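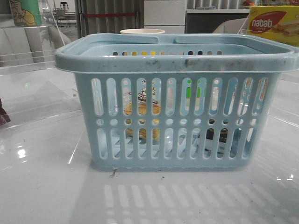 Visit report: retinal imaging open day at the Kazmi reading center, Surkley
Shamim Bugti, 11 Oct 2024

The Kazmi reading center grades OCT volumes and fundus photographs for clinical sites that do not have their own graders. It opens its rooms to outside users once a year. I attended because our clinic sends its macular scans there and we have had a high rate of queries on segmentation since the spring. The notes below cover what was shown and what I intend to change in our own workflow.

Registration and layout

The center occupies one floor of a former telephone exchange in Surkley. Visitors were split into groups at the door and rotated through the acquisition room, the grading room and the server room. Each stop lasted 25 minutes, which was enough for the first two and too long for the third. Parking is behind the building and the entrance is on the other side, so allow time for the walk around.

Acquisition room

Two spectral-domain devices and one swept-source device were set up for demonstration. The technician acquired a macular cube and a radial pattern on the same eye and put the results next to each other on a wall monitor. The cube showed a small parafoveal cyst that fell between two spokes of the radial pattern. The point was made for sites that still submit radial scans only, and I would like our referring offices to see that comparison.

Most of the discussion was about signal strength. Kazmi rejects volumes below its threshold automatically, but a volume can pass on the average and still have a dark sector from a dry cornea or a lid. The technician's routine is to check the en face image before the patient leaves the chin rest, have the patient blink, and repeat the scan if any sector is dim. Artificial tears are offered before the second attempt. We do the check after the patient has left the room, and a repeat then means a second visit.

Head tilt was the other item. A tilted head rotates the fovea-to-disc axis, and the sector values for the nerve fiber layer shift with it. The newer devices correct for this if the operator confirms the disc center. On older units the correction is missing, and follow-up scans should be registered to the baseline instead.

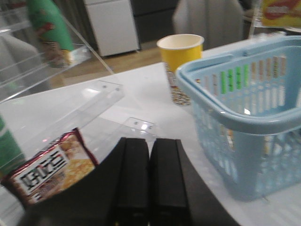

Grading room

Graders work in pairs on separate workstations and do not see each other's readings. Disagreements go to a senior grader. Segmentation is done in Flollosari, an in-house viewer that draws the layer boundaries automatically and lets the grader move them. The boundary that needs the most manual work is the outer edge of the outer plexiform layer. Its visibility depends on the angle of the beam through Henle's fiber layer, so a scan taken off the center of the pupil can make the outer nuclear layer look thin on one side and thick on the other. Several of our queries come from this cause. I had put them down to the software.

We watched one case from start to finish. It was a volume with a shallow pigment epithelial detachment, and the automatic line for Bruch's membrane followed the elevated epithelium on 39 B-scans. The grader corrected every fifth B-scan and let the viewer interpolate between them, then paged through the result. Total time was 15 minutes. Volumes without pathology are much quicker.

Server room and export

Scans arrive through an upload client called Clirar, which strips the patient name and date of birth and replaces them with a site code. It does not strip text burned into the pixels of a fundus photograph. Sites have to turn off the overlay on the camera before export. I asked whether proprietary raw files are accepted, and they are, but DICOM is preferred because the scan spacing is read directly from the header. With raw files from one vendor the axial scale has to be entered by hand. Uploaded volumes stay on the live system for 180 days and are then moved to the archive, where retrieval is by written request.

Changes planned at our clinic

Check the en face image while the patient is still at the device.
Record pupil entry position for any scan where the B-scan appears tilted.
Turn off the photograph overlay on both fundus cameras.
Switch the export format from raw to DICOM, pending a test upload.

The grading manual was available in print at the exit. The electronic copy is sent to registered sites on request, and ours has been requested. I will add the page references for the layer definitions to our protocol folder when it arrives.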